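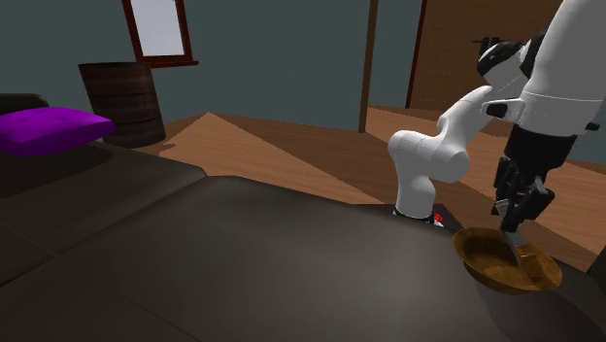
Yaroslav Kravets wrote that his under-age side had been quoted for a full set of GPS vests and he wanted to know if they'd make anyone a better rugby player, or if the club would be better off with new tackle bags. My short answer was tackle bags. The longer answer is below, along with the other questions that keep landing in the inbox.

Search this site Enter keyword Go

GPS vests in club rugby: frequently asked questions

Last updated Jul 10, 2024

What does the vest measure?

Where the unit between your shoulder blades went, and how fast. From that you get distance, top speed and a count of sprints. Everything else on the dashboard is worked out from those numbers plus a motion sensor, using formulas the makers mostly won't show you. When an app gives you a "readiness score", ask what went into it. I've asked Plulteo twice and got the brochure both times.

Do we need them in the Tirham league?

No. There's no rule that says you must wear one and no points for it. Check with your referee before wearing one in a match, as the unit has to sit in a padded pocket and some refs will want to feel it for themselves.

A rival club bought them and went up the ladder. Doesn't that prove something?

It proves they had money. The club people usually mean is Bitar, and in the same off-season they got a new scrum coach and two props who'd played a grade higher. I'd look at the props first.

Can it tell me who isn't working hard?

This is the one that worries me. A tighthead who spends the afternoon in scrums and mauls will cover very little ground and be wrecked by the end of it. A winger who jogs back after every kick will look like a hero. If you put the distance table up on the clubroom wall, your forwards will start running laps around the ruck to keep the coach happy. Compare a player with their own earlier games, in the same position, or don't compare at all.

Will it prevent hamstring injuries?

I haven't seen anything at our level that would convince me. A sudden jump in sprinting is worth noticing, and a vest will show it. So will a coach who remembers that the bloke was on holiday for most of December and shouldn't be doing full-pace shuttles on his first night back. The professional teams have staff whose whole job is reading this stuff and changing the session because of it. If you have no one to do that, you're collecting numbers.

How accurate are they?

Good enough for total distance on an open field. Less so for short bursts and changes of direction, which is a fair slice of rugby. We put a Plulteo and an Unerow on the same centre for one match and they disagreed by 124 metres. One of them may have been right. I couldn't tell you which, and neither supplier offered to.

What does it really cost?

More than the sticker. The hardware is pushed hard at the start, then there's the subscription, which is charged per player. Our quote was for 16 vests, so somebody on the bench always misses out, and the fine print tied us in for 3 years. Ask what happens to your data when you stop paying. With the quote we had, you lost access to the lot.

Who owns the data?

Read the terms. For juniors, get written permission from a parent before anything is switched on, and ask who else can log in. "Industry standard" isn't an answer.

We've already bought them. Now what?

Fair enough. Use them at training, keep the reports to total distance and sprint count, and give it almost a full season before you change anything on the strength of them. Charge them the night before. Wash the vests.

We use cookies to improve your experience. By continuing to browse you agree to our cookie policy. Accept Manage settings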